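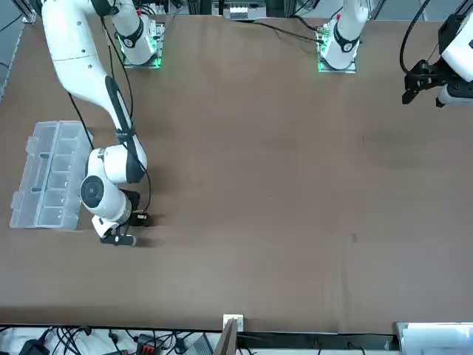 Anika Ostrowski wants to talk about screws. We have been on the phone for less than five minutes, and she has already told me which head shapes she likes best, which ones she can't stand, and why the little clear boxes they get sorted into are a harder problem than the screws themselves.

"People picture the robot and they think big," she says. "Car doors, pallets, all that. I spend my days on a thing you'd lose in a carpet!"

Ostrowski is the product lead for Akora, a two-arm bench kit from the small firm Heltitz. The kit is meant for repair shops, school labs and short-run assembly rooms, the sort of places where a person still spends part of every afternoon putting small hardware back where it belongs. It comes with two arms, two grippers, a small wrist camera and the software to teach it a job by guiding it through the motions. Heltitz will start shipping in October.

I had seen Akora only in a short demo before this, and I'll admit I was taken with it. The arms have a calm way of moving, and when one comes down over a parts box it slows in a manner that looks almost careful. Ostrowski laughs when I say so.

"That's just us being scared of cracking the plastic," she says. "But I love that it comes across that way. Slow is good near a box. You can be quick everywhere else."

Why boxes, though? A fixed metal tray would be much easier.

"Sure, and nobody who called us had one," she says. "They had those clear organizers with the dividers, the kind you get at any hardware store. And clear plastic is awful for a camera. You see the table right through it! The lid is clear, the walls are clear, the floor is clear. So the kit has to go by edges, by that thin bright line you get along the top of a wall. We worked on that for ages and I still get a kick out of it when it goes right." 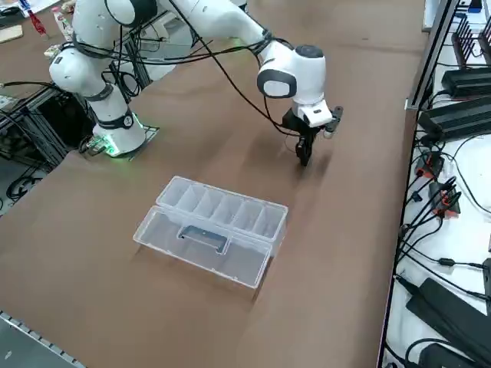 Then there is the matter of where the box sits. Early users kept asking for a printed outline on the bench so the box would always be in the same spot, and Heltitz kept saying no. "If you need to tape the box down, you've bought yourself a very expensive tray," Ostrowski says. "Put it at a slant. Turn it around. The arm should deal with it."

One of those early users is Jagadeesh Achari, who runs Namboodiri, a repair shop for sewing machines and small motors. He has had a trial unit on his back bench since spring, and he keeps a log of everything it does. His last full run was 1,629 screws, sorted by length over several evenings.

"I check the boxes in the morning with my coffee," he tells me. "It's a nice way to start. I used to have a jar. Everybody in this trade has a jar, and you pour it out and you hunt. The jar is gone now."

He has complaints, too. The grippers don't get along with washers, which lie too flat to pinch, and he still does those by hand. He would like a longer cable for the second arm. And teaching a new job takes him most of an hour, against the twenty minutes the guide promises. "The guide was written by somebody who had done it 400 times," he says, quite cheerfully.

Ostrowski knows about the washers. A thinner fingertip is in testing, made with the tooling shop Zostby, and she sounds as pleased about it as about anything else we discuss. The guide is being rewritten as well, this time with Achari reading the drafts.

What she really wants me to understand is the view from the wrist. A camera above the table can tell you that a screw is somewhere over there, she says, but by the time the fingers are close, they are in the way. Down at the wrist, the screw is right in front of you with a finger on each side.

"You look through that camera and suddenly this tiny thing is the whole world," she says. "You see the head, the
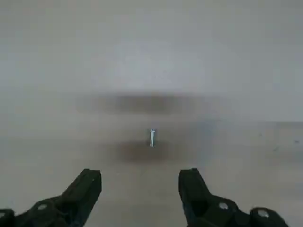

Issue 2 - Aug 31, 2018 - Page 14

shank, the shadow around it. I've had people sit down at the screen for a minute and stay through lunch."

The shadow, she adds, gave the team more trouble than the screw. A dark smudge on the bench can look like an object, and for a while the arms would go after it and close on air. The fix was a lot of practice, 4,000 recorded pickups under every lamp in the building, including a desk light she brought from home and has yet to take back.

I ask what she would say to a shop owner who is curious but nervous. She thinks about it for a bit.

"Start with one kind of screw," she says. "One box, one screw, and watch it for an afternoon. Then mess with it - move the box, change the light, see what it does. That's the fun part, and you'll learn more from that than from me."

Achari gave me nearly the same answer when I put the question to him, though he would start with the long ones. They are easier to stand up, he says, and easier to find if one rolls under the bench.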